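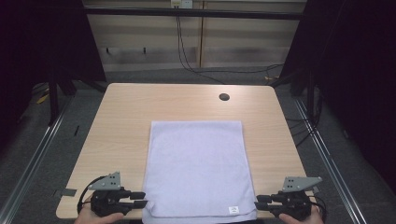 Chapter 6
Recording Sales and Receivables

After studying this chapter, you should be able to:
Explain when a sale is entered in the books.
Prepare a sales invoice and post it to the correct customer account.
Reconcile the receivables ledger with its control account.

6.1 Introduction

Chapter 5 dealt with the payment of suppliers. The present chapter turns to the other side of the business – the money that customers owe. For a firm that sells on credit, the record of these amounts is often the largest single part of the accounting system, and errors in it affect both reported income and the cash available to pay bills.

A sale on credit is recorded when the goods or services have been delivered, whether or not payment has been received. The entry increases accounts receivable and increases sales revenue. When the customer pays, a second entry increases cash and reduces accounts receivable. Revenue is not recorded again at that point. Students who are used to cash records frequently make this mistake.

6.2 The Case of Workach Supply

The exercises in this chapter follow Workach Supply, a wholesaler with 176 active customer accounts. Workach keeps its books in a small business accounting package. Invoices are numbered in order, and each one is posted to the general ledger and to the account of the customer concerned.

In December, Workach delivers goods to Cruzado Stores and issues an invoice for $2,000, with payment due in 10 days. The entry is as follows:

Debit Accounts Receivable – Cruzado Stores 2,000
Credit Sales Revenue 2,000

Cruzado Stores sends a first payment of $906 within the period. The software matches the payment to the open invoice and leaves a balance of $1,094. This balance must appear in the customer account and must also be included in the control account total.

6.3 Subsidiary Ledgers and Control Accounts

A subsidiary ledger holds one account for each customer. The control account in the general ledger shows the total of all of them. Most accounting programs update both at the same time, but a difference can still arise when a user posts a journal entry directly to the control account. The two should therefore be compared at the end of every month, before statements are sent to customers.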